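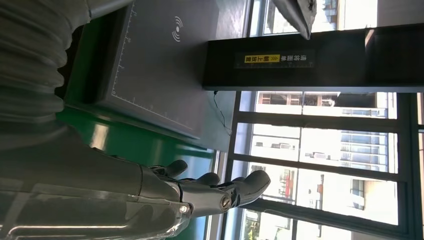
Hand open over the green deck, scan panel behind it.

Clearing a "hand won't close" fault at the waybill station

Applies to the Ustatdale cell. Sornow cell is nearly the same but the breaker is in a different place, check the sheet on the door first.

Written up by Jelle Aerts after the 6/17/20 stoppage. Quick version, will tidy when I get time.

What happened

Arm came over to pick, hand opened, stayed open. No grip. Controller carried on as if it had the parcel, went to the panel, waited for a scan, timed out, went back and tried again. 60 attempts in the log before anyone hit stop. No damage that time. Somebody had already reached in to shift a parcel while it was between tries though, and that is the bit I want to stop happening.

Before you touch anything

Red stop button. Not the pause on the screen. Pause lets it start up again by itself when the timer runs out.

Then key out, key in your pocket. Not on the shelf.

Wait for the arm to settle. It can sag a bit when the power drops, so keep out from under it.

If there's a parcel in the fingers, leave it until the key is out. Same goes for one on the deck.

Finding the fault

1. Look at the hand first. Fingers should all sit at the same sort of openness. One stuck out on its own usually means a hinge has jammed. Look for tape, label backing, torn bag. Tweezers are in the drawer. Don't use a screwdriver in the joints please, we've had 2 pivot screws chewed up that way.

2. Move each finger gently by hand. Should be stiff but smooth. If it clicks or springs back, stop there and ring Buthelezi. Don't force it.

3. Check the ribbed sleeve on the arm. The cable for the hand runs up inside ours. Squash the folds lightly along the whole lenght and feel for a lump or a flat spot. On the June fault the cable had pulled back inside the sleeve and the plug was half out at the wrist.

4. Push the plug home till it clicks. Tug it. If it moves it wasn't in.

5. Look at any loose cable near the panel. Anything dangling where the hand passes gets clipped back before restart.

6. Wipe the panel and the deck. Dry cloth only.

Starting up again

Everyone out of the cell. Say it out loud and wait for an answer.

Key in, reset, then SLOW mode. Not auto.

Open and close the hand 3 times with nothing in it. Watch the fingers, not the screen. The screen said "grip OK" all the way through last time.

Then one test parcel, waybill face up like the sign says. If it picks, scans and drops, do one more. 2 good ones and you can go to auto.

If it fails again at any point, key out and leave it out. Tag the door. Parcels go by hand to the other bench.

Settings

Retry limit was set to zero, and on the Faltudel controller zero means no limit. Daft but there it is. Menu, Motion, Retries, set it to 3. Check it after every software update becuase the update puts it back.

Grip check is still reading the command and not the finger position. Buthelezi are meant to be changing that in October. Until then don't trust the green light.

Log it

Time, which finger, what you found, who had the key. Book is by the door. If you found nothing wrong write that down too.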